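Dark colours in a small north-facing sitting room, mad or brilliant?

pumeck2549

Hello all, first post! We've got a small sitting room at the back of the house which faces north and gets hardly any sun, even in May. It's been magnolia since before we moved in and it always looks a bit grubby, like old piano keys. I've fallen head over heels for very dark green. My family think I've lost my marbles and say it'll be like sitting in a cave. Ceiling is low-ish, the floor is oak boards, and there's one window and a glazed door to the hall. Has anyone done it? Do you paint the ceiling as well? And does it have to be flat paint? There's a tin of Relta matt in the shed that I could use for a trial, but it's navy. Budget is tight, I'd like to spend no more than 70 pounds on the paint.

Lema

Do it do it do it! We did our box room in a green that's nearly black and I still go in there just to look at it. Pale paint needs light to bounce around, and if there isn't any it goes grey and sad, whereas a deep colour stays rich all day and looks gorgeous by lamplight (which is when you'll be in there anyway, I bet).

A few things I learned the hard way. Get a tinted undercoat, because dark green straight over magnolia took me more coats than I care to remember. Do the skirting boards in the same colour as the walls, otherwise you get a white stripe running round the room and your eye goes straight to it. And paint a big sheet of lining paper before you commit, then move it about for 2 days: next to the window, behind the door, by the lamp. Those little sample squares on the wall are useless with magnolia glaring all round them. Your navy won't tell you much about green but it would tell you whether you can stand a dark room, so I'd slap it on some paper and see!

Ceiling, yes if it's low. You stop noticing where the wall ends. If that frightens you, a warm mushroom colour is a good halfway house.

Lamps matter more than the paint. Warm bulbs, several of them, down low, and leave the big light off.

Relta_fan

No. Dark shows every fingerprint and you will get bored of it. Paint it white and buy a nice rug.

Trivow

Sorry, I'm with Lema, but do think about the fingerprints because that bit is true. Dead flat paint marks if you so much as lean on it, and the scuffs come up pale and shiny. I'd use a wipeable matt on the walls and eggshell on the woodwork. Fill and sand properly first, too. Go over the wall in the evening with a torch held flat against it and ring every dent in pencil. Dull job, wonderful result.

The other thing I'd say is buy all your paint in one go and mix the tins together in a bucket. I ran out by the chimney breast, went back for one more, and the new tin was a touch bluer. You can see the join every morning when the sun gets round there. You won't have the sun, lucky you, but you'll have lamps!
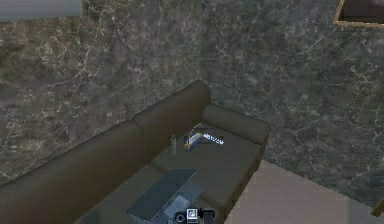
One last idea, on keeping a dark green from looking like a flat slab of colour. Pattern does a lot of that work, so if plain paint feels heavy when your lining paper is up, look at paper or panels with some movement in them before giving up on the colour. The greenish-grey marble look is a good one to borrow from, with the olive and brown patches drifting through the dark and those fine white veins over the top. I like that the veining is denser on the right-hand wall and the blotches are bigger on the left, as it makes the corner far more interesting than the same pattern marching all the way round. You'd only need it behind the sofa, with your plain green everywhere else, picked out of the darkest bit. Please come back and tell us what you choose, I love this sort of thing!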